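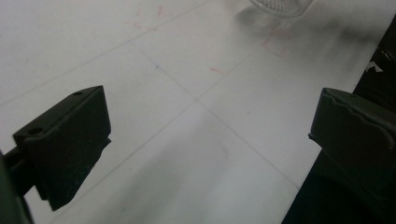 Baoshan Jiang wrote in after the last talk to ask whether a heat pack does anything for a stiff lower back, or whether it just feels nice for twenty minutes.

Print this page | E-mail this page

Speaker notes – Heat, cold and the sore back
Clunia Community Health Talks, evening session, start 7 p.m.

Start with the question above. Read it out. Short answer: it can ease the stiffness, and feeling better for twenty minutes is worth having if you use the time to move.

Ask for hands: who uses heat, who uses ice, who uses both. Don't comment yet.

Heat
Warmth relaxes tight muscle and makes it easier to bend. Good for an ache that has been there a while, or for mornings. Fifteen to 20 minutes, with a cloth between the pack and the skin. Never sleep on a heating pad. Mention burns here – people with poor feeling in the skin, including many with diabetes, may not notice one starting. They should ask their doctor first.

Cold
More use in the first day or two after a strain. Wrap the ice in a towel. Ten to 15 minutes, then take it off. It numbs the area. It does not mend anything.

Slide 4: the Dindov survey
Dindov clinic asked 241 patients with back pain what they tried at home before calling. Up to 70 had used neither heat nor cold. Most of the rest picked one by guesswork. Say plainly that this was a questionnaire and not a trial. If someone wants the full tables, the Rweyemamu library desk has a copy.

Moving
Spend the most time on this part. Long bed rest tends to make a sore back worse. Short walks, several a day, even slow ones. Show the knee-to-chest stretch on the mat, then the pelvic tilt. Leave out the twist – it took too long in March and two people could not get down to the floor.

When to stop treating it at home
Numbness between the legs, trouble with bladder or bowels, new weakness in a leg: go to the emergency room. Fever with back pain, or pain after a bad fall: get seen the same day. Repeat this slide before questions.

Questions, ten minutes. Someone will ask about creams. Menthol rubs are fine for most people on unbroken skin, but not under a heating pad.

Handouts are by the door, Jemora Room side.

Filed under: Talks & Events, Back Pain, Self-Care

Contact us | Copyright Clunia Community Health Talks | Back to top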